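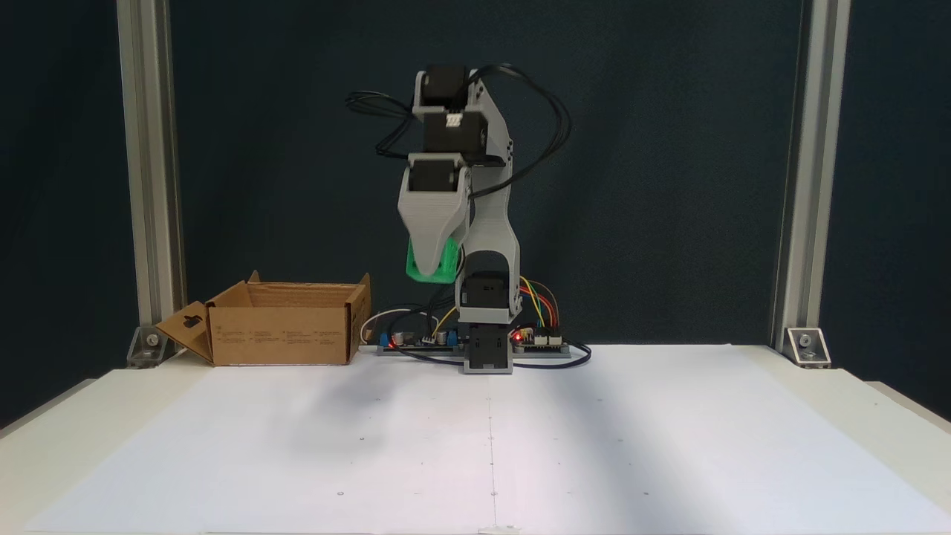
Little gray robot arm, green finger pointing down.

OK so the Wandura city budget draft is out and I've been reading it since breakfast (it's 881 pages, I've skipped the parking appendix, please don't tell on me). Going to post as I go.

The headline number is a $4 million gap in next year's general fund. That's the money for police, fire, parks, the library, potholes, all the stuff you'd call about. Water and sewer are in their own funds and they're fine.

Where does the gap come from? Mostly two places. Sales tax came in lower than the city planned, and the new health insurance contract for city workers starts in March and costs more than the old one. Page after page on both of those.

The sales tax part is the one I find interesting. Last year's budget assumed people would keep shopping like they did the year before. They didn't! Restaurants held up OK. Furniture, appliances and building supplies all dropped, and those are big-ticket, so you feel it fast.

If you bought a fridge the year before last, you didn't need another one. Multiply by a whole city and there goes your library money.

So what do they want to do about it? The draft has a utility tax going from 3 percent to 4 percent. It's charged on your electric and gas bills. It's easy to collect, and everybody pays it, which is my problem with it.

A family in a drafty rental pays more of this than a family in a tight new house with solar on the roof. The draft does mention a rebate for low-income households, in one sentence, with no dollar amount next to it. I read that sentence three times hoping it would grow.

Now the other side, and I do want to be fair here. Property tax is the obvious alternative and the city is already close to the cap the state sets. Raising it past the cap takes a vote, and a vote takes time, and the budget year won't wait for us.

Also worth saying: there are no layoffs in the draft. There's a hiring freeze that leaves 40 open jobs unfilled. Most of them have been open a long time anyway, so some of that "savings" is money that wasn't getting spent in the first place. I'd love to know how much.

Fumiko Hoshino's budget message at the front is pretty blunt for one of these. She writes that the city "cannot plan on one-time money for every-year costs." I liked that a lot. Then I got to the reserve section and, well, they're using one-time money for every-year costs.

The amount coming out of reserves is small, and the fund stays above the minimum the council set. Still, it's a rainy day fund and I'm looking around for the rain. 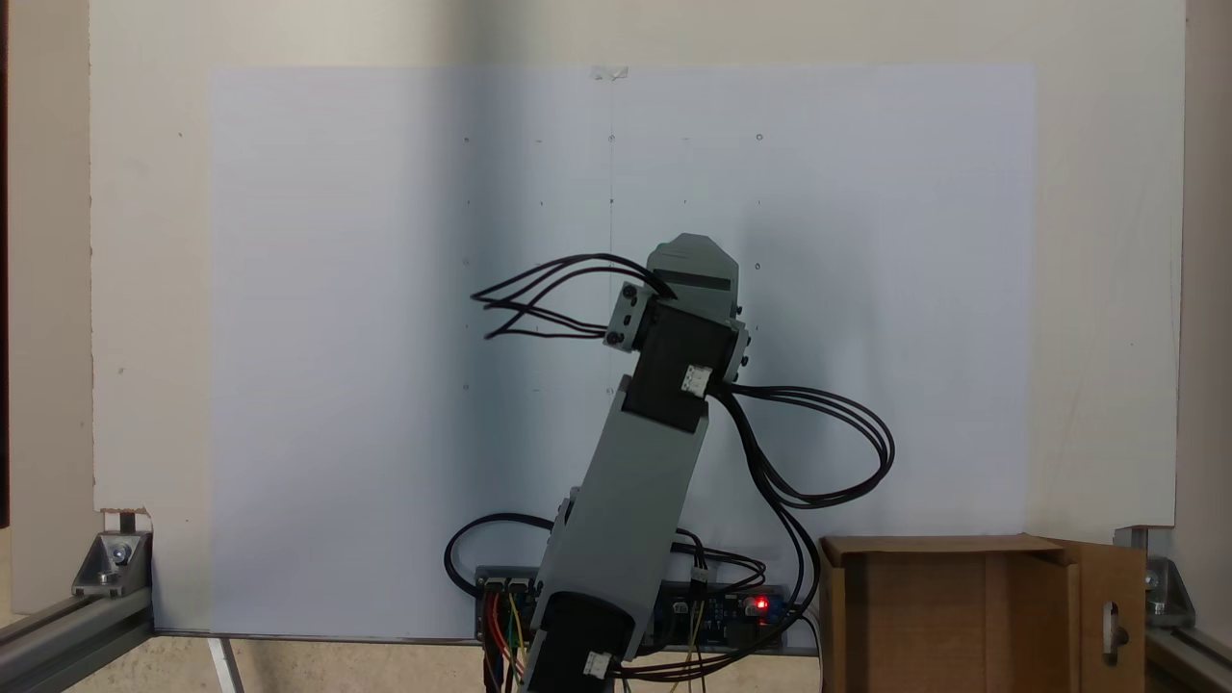 Nakajima replied that I'm being too hard on the reserve part, because the whole reason you build up a fund in good years is so you don't slash everything the first time sales tax dips, and cutting the bus routes now would just mean paying more to bring them back later.

And you know what, fair point about the buses. Starting a route back up is expensive. You've lost the drivers, and the riders have gone and bought cars. I'd rather see a draw on reserves than lose the evening routes. I just want it written down when the money goes back in, and I can't find that in the draft anywhere.

If somebody finds it, send me the page number and I'll post a correction with my whole chest.

Next up, the tax breaks! There's a table near the back listing every company that gets a property tax discount from the city. Volteson is on there and so is Alteck. Both deals were signed before most of this council was elected.

The Alteck one runs out next year, and the draft counts on the full tax payment starting right then. Great, except Alteck is allowed to ask for an extension. Nothing says they will, but if they ask and the council says yes, the gap gets bigger and we're doing this all over again in the fall.

Volteson's has a jobs target attached. The table has a column for whether the target was met and in that box it says "under review." Under review by whom? Since when? I've emailed to ask and will post whatever I get back.

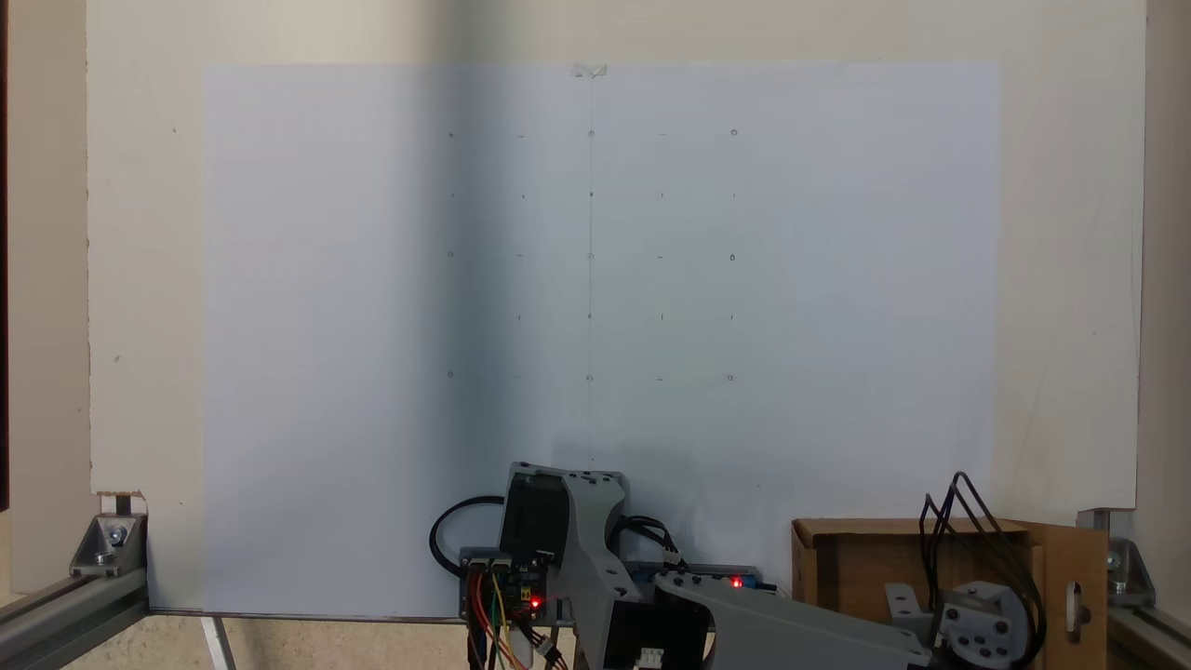

The five-year forecast is the part I'd ask everyone to look at even if you skip the rest. It's only a few pages, and it shows income and spending drifting apart every single year. What bugs me is how few of those numbers have any work behind them. It's like the grid penciled on that sheet of paper, where the corners and the middles of the sides and the center all get a little circle and everything in between is just a tick. Next year is a circle, the last year is a circle, and the years between are ticks somebody spaced out evenly so the line looks nice. I don't think anyone's hiding anything, I think it's a small office and a long document. But the council is going to make real choices off those middle years.

I'd like to see a good-case line and a bad-case line next to the main one. Plenty of cities do it. It doesn't have to be fancy.

OK, practical stuff. The public hearing starts at 6 p.m. in the council room, and you can sign up to talk at the door or send written comments to the clerk. If you only have time for one thing, ask about the utility tax rebate. How much, who gets it, and do you have to apply or does it show up on the bill by itself?

That last one matters so much. My mom qualified for one of these years ago and never got a cent because the form was at an office that closed at 4.

I still have the capital projects section to get through, which is roads and the fire station roof and a truly wild amount of fencing. Taking a lunch break first. More this afternoon.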